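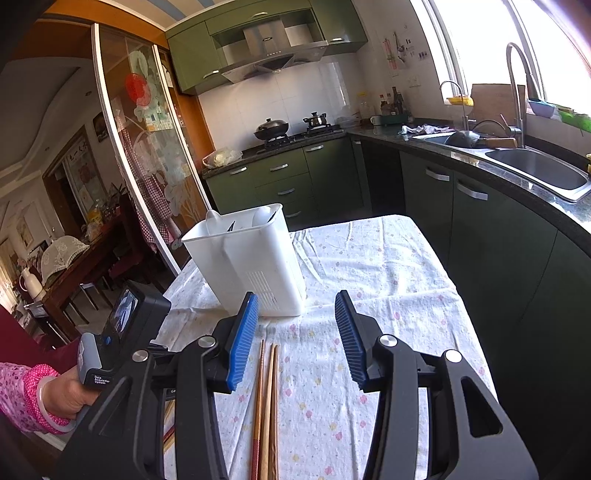 Kitchen table with utensil container.

TELLOV RESIDENTS' ASSOCIATION
Minutes of the General Meeting, August 10, 2022

Present: Philomena Mac Suibhne (chair), Finbarr Gallagher (minutes), Skye Paterson, Romana Bednárik, Yaa Zakaria, and members as signed in.

1. Minutes of the previous meeting
Approved with one correction: under item 4, "side gate" should read "rear gate."

2. Water shutoffs
The chair reported that Plidus will replace the main valve in the north building in September. Water will be off for up to four hours. Ms. Bednárik asked that notices be posted on every floor and in the lobby. Agreed.

3. Shared kitchen
Bookings have risen to 35 since the spring. The meeting discussed whether the deposit should remain at its present level or be replaced by a yearly fee. It was noted that the cleaning contract with Gosata does not cover drawers or cabinets — these remain the duty of whoever has booked the room.
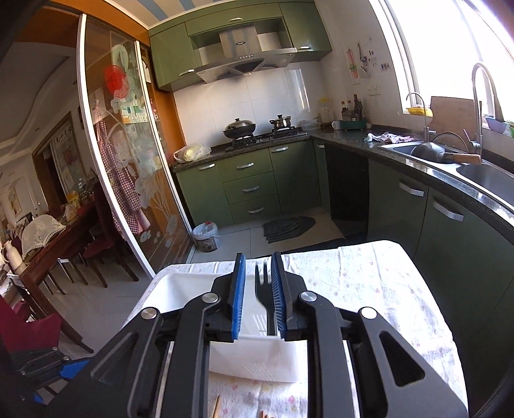 Skye Paterson said that a yearly fee would be unfair to households that book only once, and that she would prefer to keep the deposit and return it more promptly. Mr. Gallagher supported this view. Moved by Ms. Paterson, seconded by Ms. Zakaria, that the deposit be kept and returned within nine days of each booking. Carried, with two members abstaining.

4. Bicycle storage
The quote from Ó Dubhghaill for new racks was received. The price includes removal of the old racks but not repair of the floor. A second quote is to be obtained before any decision.
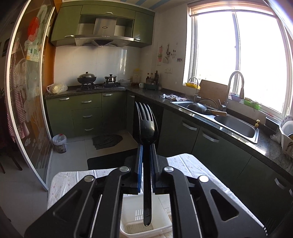

The chair added that the budget line for storage stands at around $300 and that any amount above this must come back to a general meeting. Members with unlabeled bicycles are asked to tag them before the racks are moved.

5. Other business
Ms. Zakaria raised the hallway light outside the laundry room, which has been reported twice. Mr. Gallagher will write to the management office.

The meeting was adjourned at 9 p.m.

Action items
Post water notices: R. Bednárik
Second rack quote: S. Paterson
Letter on hallway light: F. Gallagher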